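2020-05-29
by Brenda Leiva

Spring cleaning the old desktop

I put this off every year and then the fan starts howling and I can't hear my own radio show. So, out to the garage table with it!

Shut down, switch off at the back, pull the plug, then hold the power button in for a few seconds. I take the case outside for the dusty part (my vacuum makes static, so I've quit using it) and go at it with canned air in short puffs, can upright. Hold the fan blades still with a finger while you spray. A soft paintbrush gets the fins and the corners – the 19 mm one from my trim painting set is perfect, as long as it has never met paint.

Screws go in a muffin tin, one cup per job. My neighbor Octavio uses an egg carton and swears by it, but I've knocked one of those over and never again. Masking tape flags on the cables, with a word or two in pencil, save a lot of muttering later.

If you go as far as taking the processor out, keep fingers and brushes well away from the socket. Those little contacts don't forgive.
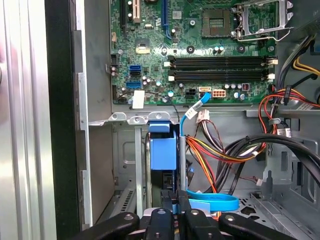
Empty socket with the lever open, and both memory slots bare.

Old thermal paste comes off with rubbing alcohol and a coffee filter, which doesn't shed lint like a paper towel does. Put on a fresh dab the size of a small pea. Memory sticks go back in until the latches click – push harder than feels polite!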